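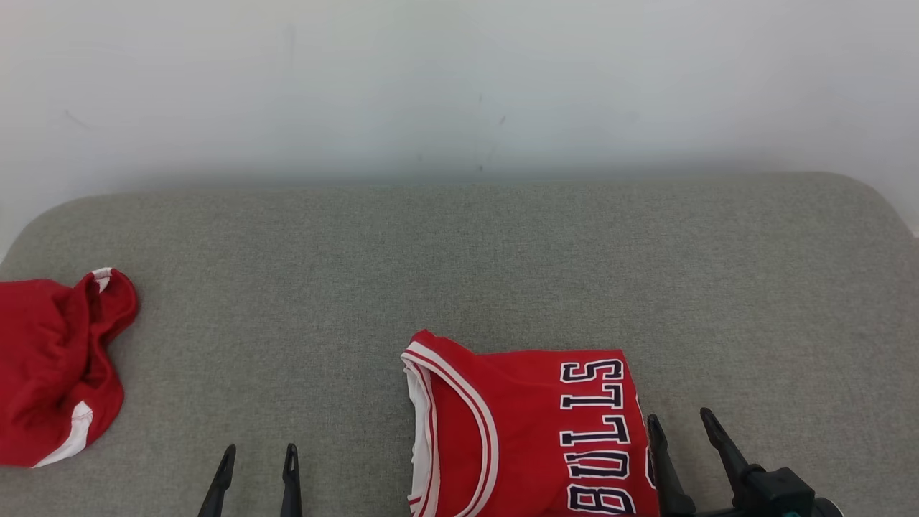

Every online casino I look at now wants me to join its loyalty club, and I still can't find the person who came out ahead by doing so. Dultness is the latest. You earn points on every spin, climb through 30 levels and get a "personal host" when you reach the top.

I read the terms, all of them, over a pot of tea. It takes 800 points to claim the first reward, a handful of free spins on one game they choose, and whatever you win has to be played through 30 times before you can take it out. Points vanish after 3 months. So the gift has a clock on it, and the clock is there to bring you back.

Marta Koval wrote in to say I'm being sour and that she enjoys the levels for their own sake. Fair enough - people collect all sorts. But a supermarket card gives you money off things you were going to buy. A casino card pays you a sliver of what you lose, and only if you keep losing it.

I'd sooner see the sliver put into better odds. I'm not expecting an email from Dultness about that.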